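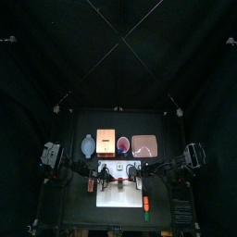 Lining a Bench Enclosure with Black Fabric
Project report, Grallmont workshop course
5 April 2019

Purpose

Our group was asked to make a bench space where small objects could be seen without distraction from the rest of the room. The old bench at Stondham stood beside a window, and the light on it changed all day. We decided on a closed frame with black fabric on the walls and ceiling and a dark matte tabletop.

Materials

The fabric came from Hollton as a remnant. We had budgeted 80 dollars for it and spent less. White brackets mark the corners at table level. They stand out against the black, so it is easy to find the frame when the fabric has to come off.

Work

We started in December. The first lining sagged in the middle and had to be taken down. The second was cut 6 inches longer on each side, which left enough to fold under. Hanging it took four class periods.

The objects we chose for the back of the table were a light blue oval bowl, a light wooden box with a slot, a pink round cup and a pale pink tray with rounded corners. We wanted plain shapes in light colors.

Results

The fabric and the tabletop stay dark. Shiny surfaces are still a problem - the tray shows a curved highlight, and the white board in front of the row reflects a lot of light. A matte board would be the next thing to try.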